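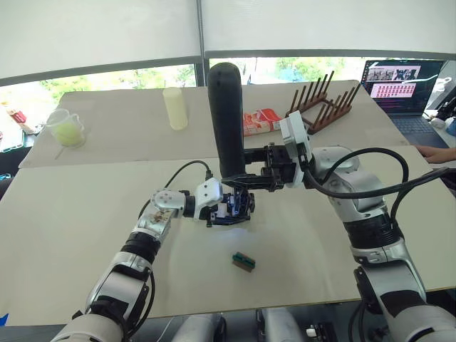 Sorkavari Element Tables, version 2

A set of plain data tables for the chemical elements, meant for people who print wall charts, handouts and lookup cards. It covers melting point, boiling point, density, first ionization energy and atomic radius. Updated December 22, 2018.

What is in the package

One row per element, 118 rows in the main table, sorted by atomic number. The main table has 39 columns. Most of them hold a value, a unit or a source code; the rest are flags. The same data is also split into 8 smaller files by block and state so that a chart builder doesn't have to load everything to draw one panel.

File names are lower case with no spaces. All files are comma-separated text, UTF-8, with a header row. Decimal mark is a point. Empty cells mean that no value was entered. A zero is a real zero.

Main columns

z - atomic number, integer, never empty
symbol - one or two letters, case matters
name_en - English name, American spelling (aluminum, cesium, sulfur)
melt_k - melting point in kelvin
boil_k - boiling point in kelvin
dens - density, unit given in dens_unit
ie1 - first ionization energy in kilojoules per mole
rad_cov - covalent radius in picometers
state_std - solid, liquid, gas or unknown, at room conditions
form - the form measured, such as graphite or white tin
pred - yes if the value is predicted and was never measured
src - source code, see sources.txt

Each value column has its own pred and src column next to it, named with the value column as a prefix. Read the prefixed ones. The unprefixed pred and src columns are kept for old scripts and only describe the melting point.

Density units

Gases are listed in grams per liter and solids and liquids in grams per cubic centimeter. Version 1 mixed them without saying so, and several charts made from it show hydrogen as the densest element. If you sort or color by density, convert to a single unit first.

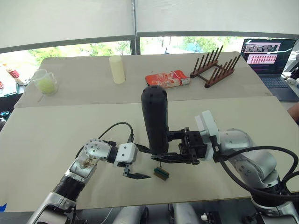

The conversion is a plain factor of one thousand. The script in tools does it and writes a new column, dens_gcc, leaving dens as it was. Run it before the chart step. It does not touch rows with an empty dens_unit.

Forms and allotropes

Carbon, phosphorus, sulfur, selenium and tin can be listed in more than one form. The main table holds one form for each. Other forms are in forms.csv, keyed by symbol and form. Carbon is given as graphite. It has no normal melting point at ordinary pressure, so melt_k is empty and a sublimation value is stored in subl_k. Arsenic is handled the same way. Helium has an empty melt_k too - it does not freeze at ordinary pressure at any temperature.

Building a chart

Tromel is the layout tool used for the sample charts. Baek, the older one, still reads the split files but ignores the pred columns, so predicted values will print in the same style as measured ones.

1. Copy the tables to the data folder.
2. Set the value column and the color range in chart.cfg.
3. Run the density script if the chart uses density.
4. Run Tromel and check the legend for the right unit.
5. Print a test page. 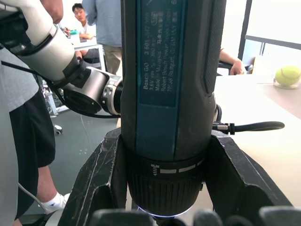
Bosch GO screwdriver between the gripper fingers.

Known problems

Values for the heaviest elements are mostly predicted or missing. Do not average them with the measured ones.

Covalent radii come from more than one source and the definitions differ a little. Trends across a period are fine. Small differences between neighbors in the transition metals should not be read as real.

The Nakance import drops leading minus signs in some locales. No value in the main table is negative, but electron affinities in extra.csv are affected.

License and corrections

Free to use and change with credit to Sorkavari. Send corrections as a changed row with the source attached. Rows without a source are not merged.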